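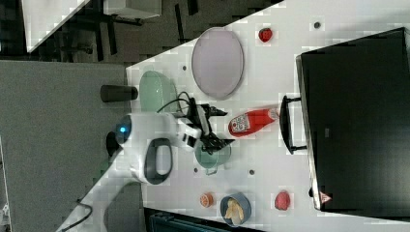

4.2 Who gets to call a trial finished?

We wrote our house rules on a Thursday afternoon and have been arguing about them ever since. The first one is simple: before the arm moves, whoever is running it says out loud what it's meant to pick up and where that thing should end up. I thought this was fussy when we started. Then I went back through the 406 trials from our Huvby sessions and found 21 where I couldn't tell from the notes what the goal had been (my notes, I'm sorry to say). The second rule is that hands stay off the table until the arm has been stopped – stopped properly, with the operator saying so.
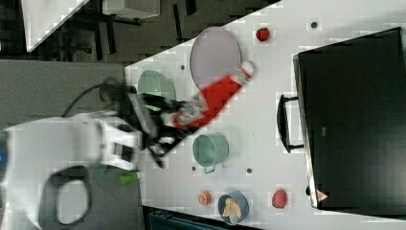 Figure 3. Gripper at a red squeeze bottle, with dishes and small food items around it.

Baltazar Xolalpa thought the rules were still too soft on the person with the stop button, and wrote in the margin of our May draft that an operator who is also scoring will always look down at the wrong moment. So we split the two jobs. It costs us an extra person per session, and the Dakitz group may not be able to spare one, but I'd keep the split even if we had to run fewer trials. Scoring sheets now carry both sets of initials, and a sheet with only one set gets left out of the tables in Section 5.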